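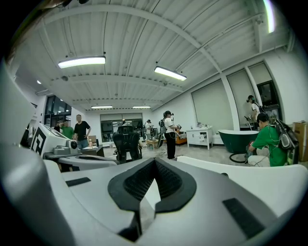

I've been running our sales comp plans out of a spreadsheet for longer than I'd like to admit, so when our finance lead, Imad Majali, got us a trial of Varnach in April, I cleared my afternoon and dug in. We've been on it ever since, and I'm a fan!

Some background, so you can tell if any of this applies to you. We have 74 reps in two regions, most on a base plus commission, a few on a draw. Plans change every year and sometimes in the middle of one. My old workbook had 57 tabs and one formula that only I dared touch.

## Setup

Setup took us two weeks, and most of that was cleaning up our own mess (duplicate accounts, reps who'd moved regions but not in the CRM, that kind of thing). The import screen is wonderful. It shows you every row it doesn't like, tells you why in plain words, and lets you fix it right there. I uploaded more than 1000 closed deals on the first try and had a clean list before dinner.

Building the plans was the part I dreaded, and it ended up being kind of fun. You write each rule as a short sentence with drop-downs: who it covers, what counts, what rate, when it kicks in. Accelerators, splits and caps all work the same way. Our overlay plan, the one that splits credit between an account rep and a product specialist, took me twenty minutes. In the workbook it had its own tab and its own headaches.

## Day to day

The rep statement is my favorite thing in the whole product. Every deal is listed with the rate that applied and the rule behind it, and a rep can click a line and leave a question on it. Omolara Nwosu, who manages our eastern team, used to forward me a pile of "is this right?" emails after every payout. Now the questions sit next to the deal they're about, and half of them get answered by the rep who asked.

I also love the what-if mode — you copy a live plan, change a rate or a threshold, and run it against last quarter's deals. We used it to test a $2000 bonus for multi-year contracts and found we'd have been paying it on renewals too. Good to know before the memo went out.

## What I'd change

- Reports export fine to CSV, but the PDF version chops long account names.
- Approvals only go one level deep. We need two for anything with a manual adjustment, so Imad still signs off by email.
- Search ignores notes. I write a lot of notes.
- The mobile view is read-only for admins. Reps won't care, I do.

I tried Clarnach as well. It has nicer charts and a better approval flow, but changing a plan mid-year meant opening a support ticket, and that ruled it out for us. If your plans hold still all year, give it a look.

Support has been quick, mostly same day, and they'll get on a screen share if you ask. We've renewed for another year, and next I'm moving the manager bonuses over, which are still in the workbook on tab 41.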